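Speaker notes: "The success flag lied, and so did we"
Friday session, after the coffee break. Aim for 12 slides. Skip 7 if the previous speaker runs over.

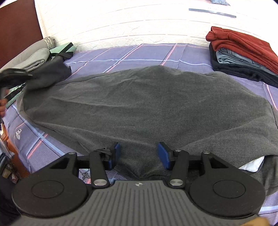

Slide 1. Opening

Say hello, say name, say Jendano. Don't do the company history.

I was asked to give a talk about how we taught a two-arm robot to fold things on a bed. I said I would rather talk about the week it closed a finger on Osamu Fujimoto's sleeve and kept pulling. The organizers were good about it. The title on the printed program is still the old one, so if you came for the upbeat version, the door is at the back.

(Wait. People will look at the program.)

Osamu is fine. Bruised forearm, ruined cuff. He read these notes and changed two things in them.

Slide 2. What we were doing

Keep this short, the room knows it. Human demonstrations with hand-held grippers, one in each hand or one person per gripper for the big pieces. Soft goods on a bed: shirts, jeans, blankets. Train on those, then run the policy on the Skoten arms.

Point to make: in the demonstrations, every gripper had a human behind it. A person feels the cloth go tight. A person sees somebody's wrist and stops. None of that is written down anywhere. What we recorded was where the gripper went and how wide the jaws were. We then acted surprised when the robot had no opinion about wrists.

Somebody will say "you can learn that from enough data." Maybe. Ask them how much. Ask them how many of their demonstrations include a person getting caught.

Slide 3. The event

Read this one slowly. No jokes.

Large dark blanket on the bed. Left arm holding one corner up, right arm going for the near edge. The left arm lost its grip and the cloth slid. The right arm closed on a bunch of it. Osamu was standing at the side of the bed, inside the line, reaching in to put the corner back. The right gripper let go, moved, and closed again, this time on his sleeve. Then it did what it was trained to do with cloth between its fingers. It pulled.

He hit the stop with his other hand. From the first contact to the stop was 4 seconds in the log.

Four seconds sounds like nothing. Count it out loud with me.

(Do count it. People shift in their seats at three.)

Slide 4. What the report said

The run was logged as a success.

Let that sit.

The success check asked two questions. Are the jaws closed to less than full, and is there resistance when the arm moves? A sleeve with an arm in it passes both. It passes better than a blanket does, because an arm pulls back.

We had a dashboard with that number on it. It said 93 percent grasp success for the month. I showed that number to people. I showed it to our customer at Coetzee. I can't tell you now what it measured. It measured that the fingers had closed on something.

Slide 5. Why was he standing there?

This is the slide I'd like the managers to stay awake for.

The first draft of our incident report had "operator entered work area" as the cause. That is a true sentence and a lazy one. He went in because we had taught him to. Whenever a corner slipped, the run would stall, and a stalled run counted against the day. Reaching in and putting the corner back took a moment. Everyone did it. I did it, with a visitor watching, and I explained to the visitor that it was quite safe because the arms were slow.

Hiba Semaan went back through the session videos and found us doing it again and again. She stopped at 12 clips, on the grounds that she had made her point. In one of them I am holding a sandwich.

(Small laugh here usually. Fine. Move on.)

Also, look at where we got the habit. During demonstrations, two people work the same bed, hands a few inches from each other's fingertips, all day. You get used to it. Then the same bed, same clothes and same fingers are attached to something that doesn't know you, and your body has learned it's a friendly place.

Slide 6. The parts that did work

I want to be fair, and this is a short slide.

The stop button worked. It was in reach because Hiba had insisted on moving it the month before, over my objection that the cable was in the way. The finger pads are soft. The force limit on the gripper did hold at its set value.

The set value was too high. We raised it in October after heavy denim kept slipping out. There is one line in the change log that says "bump grip for jeans." My initials are on it. No note about people, and no date for putting it back.

Slide 7. (Skip if short on time.) The vendor's answer

We asked Skoten about contact detection. The reply was polite and said their arm detects unexpected contact. I believe it does. Our problem was that this contact was expected. The arm was told there would be cloth and drag, and it found cloth and drag.

Be careful with tone here. They helped us. My complaint is with the word "collaborative" on a brochure, and with people like me who read it and stop reading.

Slide 8. Fixes we tried and threw away

First fix: a person detector on the overhead camera. Stop the arms if it sees a hand. It was good at hands. It was bad at a hand under a blanket, and hands are under the blanket for much of this job. It also stopped the robot for a folded sweater with the sleeves out. Within a week, people were switching it off "just for this run." I want that on the record, because a vendor in the hall outside is going to sell you one.

Second fix: a sign.

(Pause.)

Third fix: Drikoton, our own monitoring layer, which was supposed to score each grasp for how much it looked like the training data. The sleeve grasp scored as ordinary. Of course it did. The sleeve was fabric, and we'd trained on sleeves.

Slide 9. What we run now

A light barrier around the bed on all open sides. Break it and the arms stop and stay stopped until someone walks to the panel. Old technology. Dull. It doesn't learn anything.

Grip force back down to the value before October. Yes, we drop jeans. We drop a lot of jeans.

Stalled runs no longer count against the day. I think this one did more than the barrier, though I can't prove it, and you should be suspicious of me when I say so.

And the grasp number is off the dashboard. We now have a person look at the end of each run and write down what the gripper was holding. It's slow and people complain. I have been asked twice when we can automate it.

Slide 10. What I still don't trust

Don't rush this. It's the reason for the talk.

I don't trust our count of incidents. We found this one because a man was hurt and shouted. If the gripper had caught a loose cuff and let go, the log would say success and he would have said nothing, and I'd be up here giving the cheerful talk.

I don't trust a low number of stops. People are proud of not hitting the button. A new person on our floor goes a long time before the first press, and I don't think it's because nothing goes wrong.

I don't trust demonstrations as evidence of safety. They were collected by careful people who were paying attention. The robot copied their motions and left the attention behind.

And I don't trust the home pitch yet. Our test room has a bed, a wall behind it and staff who have been told where to stand. Put this in a bedroom with a kid, or a cat asleep in the laundry, and tell me where the light barrier goes. I've asked that in meetings. The answers so far have been drawings.

Slide 11. Things to check on Monday

Leave this one up during questions.

What does your success flag do if the gripper is holding a person?
Who last changed your force limit, and what for?
Watch an hour of your own video with the sound on. Look for hands.
Does stopping the robot cost anybody anything?
Ask the newest person on the team where they stand when it stalls, then go and see.

Slide 12. Thanks

Thank Hiba, who wrote the parts of the incident report that were worth reading. Thank Osamu, who agreed to have his name used and asked me to say that he still reaches in sometimes, or starts to, and the barrier trips.

Notes for questions

If asked for the video: no. Osamu's decision.

If asked whether Coetzee stayed: they paused for 12 weeks and came back with a different contact. Don't say more than that.

If asked whether a bigger model would fix it: say I don't know, and that the people who say they do know should be asked to put their own arm in first. Say it kindly.

If there's a question about standards, pass it to Hiba in the second row. She has read them. I have read the summaries.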